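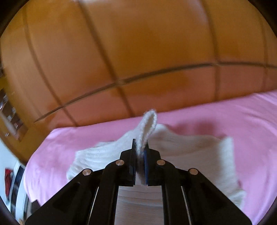 Odd socks wanted, and pairs too, as Clurville laundry day returns

Posted 7/25/21

The Clurville sock sort is back in September, after a year off, and the organisers want your washing. Clean, please.

Same idea as before. Bring a bag of socks to the Ornar hall, tip it out, find the matches, fold them, go home with fewer odd ones than you came with. Leftovers go on the long line by the door in case the other half turns up in someone else's bag. Happens more than you'd think, mostly between families who share a dryer.

Last time out the final tally was 2144 socks, best part of a day's work, and 90 of them never found a partner. Most of those were white. White ribbed ones are the worst, says Åsmund Holmgren, who runs the sorting tables. "They all look the same till you put two together and one's gone grey, or the cuff is a different depth. Start with the cuff. Always the cuff."

His advice for doing it at home is to use the bed. Make it first, pull the sheet flat, then spread everything out in one layer. A coloured sheet helps with white socks, you can see the edges. Pink is fine, blue is fine, white is hopeless.

There is some disagreement over folding. Holmgren lays the pair flat and folds in half, then again. Ambros Pfister, taking the folding table this year, rolls from the toe and tucks into one cuff. Holmgren says that wrecks the elastic. Pfister says his are nine years old and still stay up. Both methods will be shown, at seperate tables.

Doors open at 10am and sorting goes on until 3. Entry is free, tea and cake on sale, cash only as the card machine is still away for repair. Places for the timed pairing are limited to 100 and names go down at the Fuchs bakery counter, not by phone. Under-twelves have their own round with a smaller pile.

Vutia, the launderette on the corner, will take unclaimed socks afterwards for cleaning rags, same as last time. Anything with a hole in can go straight in thier box at the entrance.

Baskets provided but there arent many so bring one if you have it. Date in September to be confirmed, check the hall noticeboard.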